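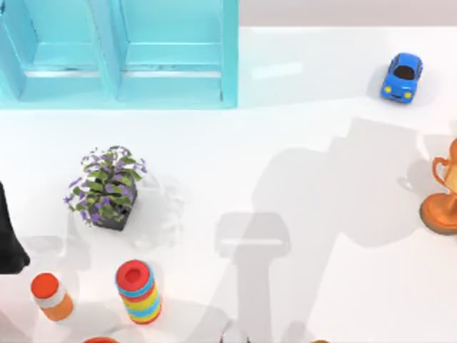 Chapter 11
Storage Furniture and Work Surfaces

11.1 Scope of the chapter

The previous chapter dealt with frames and joints. This one deals with the two horizontal parts that carry most of the load in a furnished room: the shelf and the tabletop. Both are treated as flat panels held at their edges or at points near them. Cabinets with doors are left to Chapter 12.

A shelf fails in use long before it breaks. It sags, and the sag becomes visible to a person standing in front of it. For this reason shelf design is governed by stiffness, and the strength of the panel is checked second. The load on a shelf is taken as even along its length unless the intended contents are known.

11.2 Span and dividers

The sag of an evenly loaded panel rises with the fourth power of its span. A vertical divider placed at the middle of a long shelf cuts the span in half. If each half is treated as a separate panel with free ends, the sag falls to one sixteenth of its former value. Where the panel runs unbroken over the divider, the sag is smaller still.

The Harkbridge unit used in the worked problems has a clear span of 1000 mm before the divider is fitted. The Bravar unit has a clear span of 1366 mm and no divider. Students should compare the two before reading Section 11.4. 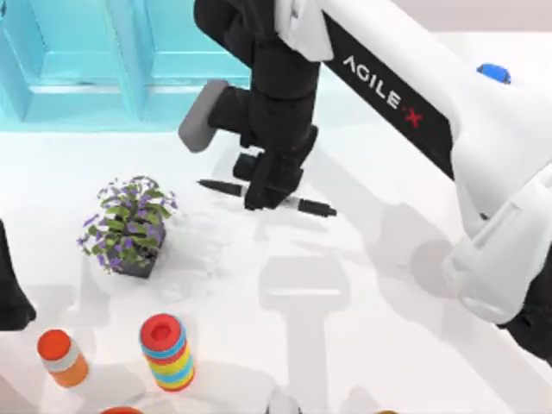 11.3 Surface finish

The finish of a work surface affects cleaning, wear and glare. A high-gloss finish wipes clean easily but shows fine scratches and reflects overhead lamps toward the user. A matte finish spreads the reflected light and hides light wear, although its rougher texture can hold dirt.

Gloss is measured by shining a beam at a fixed angle and recording the share returned at the matching angle. Readings taken at different angles must not be compared directly. The Foten table, with a top 1425 mm long, is used for the gloss exercises at the end of the chapter.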